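Two-handed policy trained on 691 demos – first results
Forum > Manipulation > Learning from demonstration

jolene_p
Finally have something to show! I trained one policy for both arms on 691 teleop demos, with no separate left and right models. The left hand grips the black piece while the right handles the blue cup. Trained to 4,000 steps on the head view only. 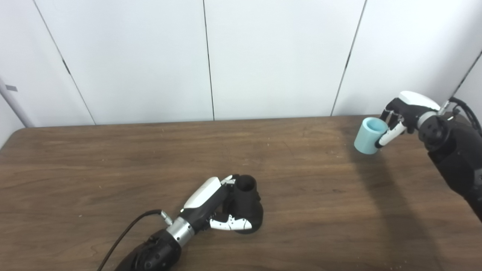

Both hands full, black piece on the table, cup in the air.

I kept the 2,000 step checkpoint too, and it's much jumpier when the two hands have to do different things. Very happy with this!

hiltemik
Lovely work, but I don't buy "one policy" as the reason. 691 demos is a lot for one table and two objects. Two single-arm models might do just as well.

jolene_p
Fair, and I'm running that comparison in April. My hunch is still that the left hand holds steadier when the model knows what the right one is up to.

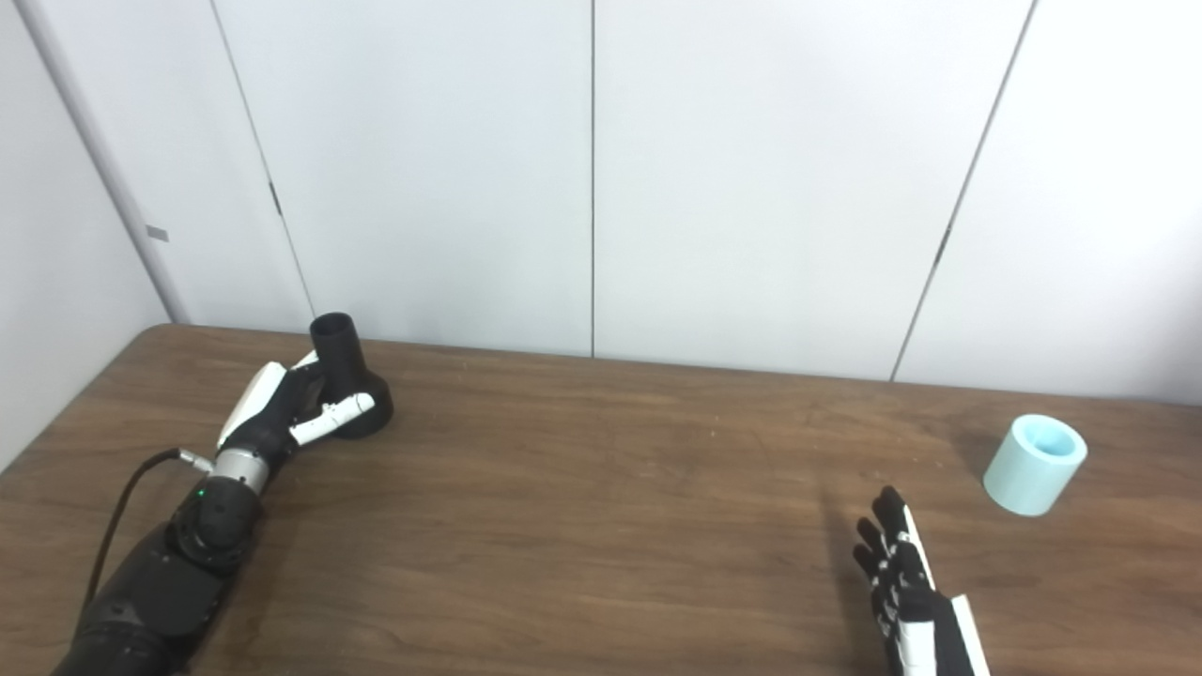 The part I keep going back to is the left grip with the right hand open and the cup standing by itself on the table. In my early versions the left fingers would let go whenever the right hand was free – so I added 98 demos of just that, and they're in the 691.

Aroha G
Then it's the 98 doing the work, isn't it? Drop them and retrain before you credit the joint model.

carleen_w
Disagree with Aroha a bit, two separate models would never need those 98 in the first place. Do both tests! And please post the failures as well, I love those.

jolene_p
Deal. Retraining without the 98 tonight.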